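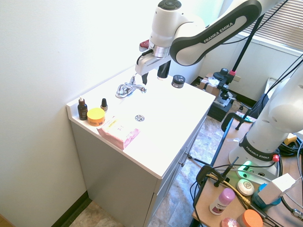
What does Bistholm do?
We clear and reset bathroom counters, vanities, and medicine cabinets. Jars, droppers, soaps, the half-used stuff that piles up next to the faucet. Homes mostly, some small rentals.

About us

Bistholm started with one vanity. Loukia Papadakis was getting her mother's place ready to sell, and the bathroom took longer than the garage. Bottles three deep. Four open deodorants. A drawer that wouldn't shut. She did a neighbor's next, then the neighbor's sister's, and by December there was a waiting list on the fridge.

We're a team of 6 now. Still only bathrooms. People ask about kitchens and closets – for those we send you to Ramanauskas, they're good and they pick up the phone.

How a visit goes

Everything comes off the counter and onto a table next to it. Bars of soap, creams, sticks, all of it, out where you can see it. You look through it with us. Keep, use up, toss. Then we wipe down the counter, the backsplash, around the drain, and behind the faucet where the gunk is. Drawers get the same treatment.

Then things go back. Daily stuff near the front, small bottles along one side with the tall ones behind. The middle stays clear so you can wash your face without knocking something into the sink. Jars with good lids can live at the back. Wrapped soap goes in a drawer if there's room, otherwise along the edge.

Most vanities take a morning. A shared family bathroom can run into the afternoon, specially with teenagers.

What we don't do

No plumbing. If your faucet drips we'll tell you, thats it. No re-caulking, no painting. We don't throw out anything you haven't said yes to, and we don't take medicines away – your pharmacy can tell you where those go.

We also don't sell products. No trays, no matching bottles, no label kits. If you want a tray we'll tell you what size to get.

Prices

Single vanity, one person's things: $50. Double vanity or shared bath, ask us. Send a photo of the counter and one of each drawer, open. Please don't tidy first, it makes it harder to quote.

Rentals and short stays

We look after the bathrooms at Promora, guest rooms and staff washrooms both. Between guests we check the counter, swap the soap, empty the drawers. Landlords with just one or two units are welcome too, same price per vanity.

Where we are

3568 Stirnska Road, side door, up the stairs. Parking behind the building. Mornings are best to catch somebody in, the rest of the day we're out at jobs. Closed Sunday.

Working here

We hire a couple times a year. You need a steady hand with glass, some patience, and you have to be OK with other people's hair. Training is on the job with Loukia, paid from the first day. Part time is fine. Drop a note through the side door or use the contact form and say which days your free.

Gift visits

Yes we do them. Check with the person first.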